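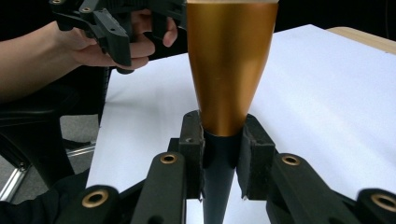
Gold over black, satin finish on the gold. The join between the two is a clean curve.

Brush bench, July, started 9:40

Carrying on with the cosmetic brushes. Rocío wants the table cleared by the end of the month so the lacquer samples can go there, and I would like the cleaning method written down before we both forget what we did.

Method as it stands. 200 ml of lukewarm water in the shallow dish, 2 ml of the Calen soap, stirred with the glass rod until it stops streaking. Bristles go in tip first, no deeper than halfway up the head. Swirl against the bottom of the dish, lift, press out between finger and thumb, repeat in clean water until the water stays clear. Then reshape the head by hand and lay the brush flat on the rack with the head hanging over the edge. Do not stand them up in a cup while wet. Anitha did this with the first batch and the water ran down into the join, and two heads came loose the week after.

Dark bristles rinse fast. Pale ones look clean long before they are, so go by the water and not by the hair. I had one of the Padley powder brushes down as done and it turned a whole dish pink on the next rinse.

Drying takes longer than the sheet says. The sheet gives overnight. The large dome heads still felt cool in the middle the next morning and I left them until after lunch. The small flat ones were fine by 8:30. I have changed the sheet to say overnight for small, overnight plus the morning for large. Rocío has initialed it.

Checks on each brush, same order every time:
Tug test on the head, three light pulls, look for shed hairs on the white card.
Twist test at the join. Hold below the join, turn the upper part gently. Any movement at all goes in the repair tray.
Wipe the metal or painted part with the dry cloth and look at it against the window.
Check the end of the handle for chips.

The twist test finds more than the tug test does. A head can hold every one of its hairs and still be turning in the glue. I would do the twist first if I were starting over, but the log columns are already in the other order and I am not redrawing them.

On finishes. The satin gold parts are easier to live with than the shiny ones. A thumbprint on satin wipes off with the dry cloth in one go. The glossy handles need the cloth and then the cloth again, and they show every bit of lint from it. Anitha tried the Wotoleo wipes on a scrap handle and they left a dull patch, so those are for the dish and the table only. I have put the packet on the lower shelf to keep it away from the brushes.

Matte black is the awkward one. It doesn't show prints but it does show soap. If the rinse is lazy you get a gray bloom near the join once it dries, and it has to be gone over with a damp corner. Worth tipping the brush head down while rinsing so nothing runs back along the handle.
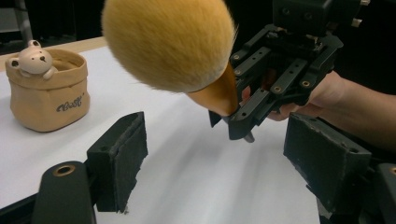 For the big fluffy heads I am now using the wide dish. In the narrow one the outer hairs fold back against the wall and keep the bend after drying. Two of them had to be done again for this. Reshaping: cup the whole head in the palm, turn it once, let go, and leave it alone. Going back to fuss with it pulls the dome off center.

Handle shape matters more for storage than I had allowed for. The cone-shaped handles roll in a curve and end up against whatever is next to them, so the flat tray with the felt strips doesn't hold them. I have moved those to the Pasichnyk roll, one per pocket, heads out. The roll is deep enough for the handles as long as the flap is folded under. Straight handles stay in the felt tray.

Weights, for whoever packs the return box: the full roll came to 341 g on the small scale, dry, with the tie. If it comes out much over that, something in it is still holding water. Take it back out and give it another night.

Log is up to line 467. That includes the ones from spring that were entered twice, which Anitha is going to strike through in pencil. Please don't renumber. The tags on the repair tray use the line numbers.

Repair tray, notes so far. Old glue comes out of the socket with the hooked pick, a little at a time. Warm the metal first under the lamp and it lets go easier. Don't use the solvent near painted handles (see the blotch on the test piece, left on the windowsill for reference). New glue goes in the socket, never on the hair end, and the head is pushed in with a quarter turn. Wipe the squeeze-out right away. Leave it clamped until the next day.

11:15, stopped for Rocío's delivery. Back at 11:50.

Left to do: rest of the eye brushes, second twist test on everything glued this week, new white card (this one is full of hairs and I can't tell old from new any more). Soap is down to the last third of the bottle. Rocío to order, same kind, unscented. The spare cloths are in the drawer under the scale, left side, behind the tape.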